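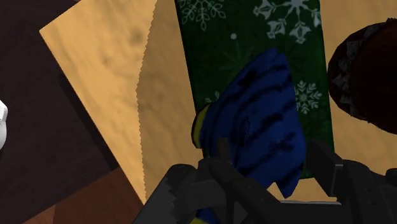 brouwer_procedures

Draft 2 of the Gimcombe handling guideline for soft items is open for comment until the end of July. Members are asked to reply in this thread and to cite the clause number where possible.

The principal change concerns clause 4.1, which covers a soft item resting on another thin item, such as a cloth on wrapping paper. The proposed wording reads:

"4.1 Where a soft item lies on a sheet, mat or paper that is not part of the task, the gripper shall close on the soft item only. Any displacement of the underlying sheet greater than 25 mm shall be recorded as a disturbance, whether or not the task is completed."

The clause applies to simulated and physical trials alike. Draft 1 covered physical trials only.

Vekondale_QA

Vekondale supports the extension to simulated trials. We have one reservation. In simulation the displacement of a sheet can be read directly from the scene state. On a physical bench it must be measured by a person, usually after the arm has withdrawn. The same limit will therefore be applied with very different precision. We request a separate limit for physical work, or a note on measurement method.

flunded_ops

We do not support a separate limit. If the two figures differ, results from one setting can no longer be compared with results from the other, and comparison was the stated purpose of the draft. A note on method would be acceptable.

Our review at Flundedholm covered 603 simulated trials with cloth. Of these, 55 were marked as completed although the sheet under the cloth had shifted past the proposed limit. Under Draft 1 none of them would have required a record.

brouwer_procedures

Thank you both. A note on measurement method will be added to Annex B. The limit will remain common to both settings unless further objections are received.

Members should also review clause 4.3, on arms that share a work area:

"4.3 Where a second arm or hand is present within the work area, its position shall be logged at the start and end of each trial, including trials in which it has no assigned task."
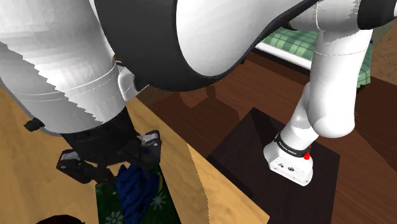

Black gripper over the blue cloth; white hand housing above the dark mat.

Vekondale_QA

Clause 4.3 is reasonable as far as it goes. Start and end positions will not show whether the second unit passed over the item during the trial. We would prefer continuous logging in simulation, where the cost is small.

gimcombe_reader

I would ask that the term "soft item" be defined. Clause 2 lists towels and clothing. It does not mention paper, and a sheet of wrapping paper can crease or tear under a gripper as readily as a cloth can bunch. Is the underlying sheet itself a soft item for the purposes of clause 4.1?

brouwer_procedures

It is intended to be treated as a surrounding item unless the task names it. Clause 2 will be amended to state this.

flunded_ops

We accept the amendment to clause 2. On continuous logging, we disagree with Vekondale. Smaller sites keep only summary files, and a mandatory requirement would exclude them. We propose "should" in place of "shall."

Vekondale_QA

"Should" is acceptable for physical trials. We maintain our request for "shall" in simulation and ask that the objection be entered in the comment register.

brouwer_procedures

Entered against clause 4.3. Comments on Annex B may be posted here once the revised text has been uploaded.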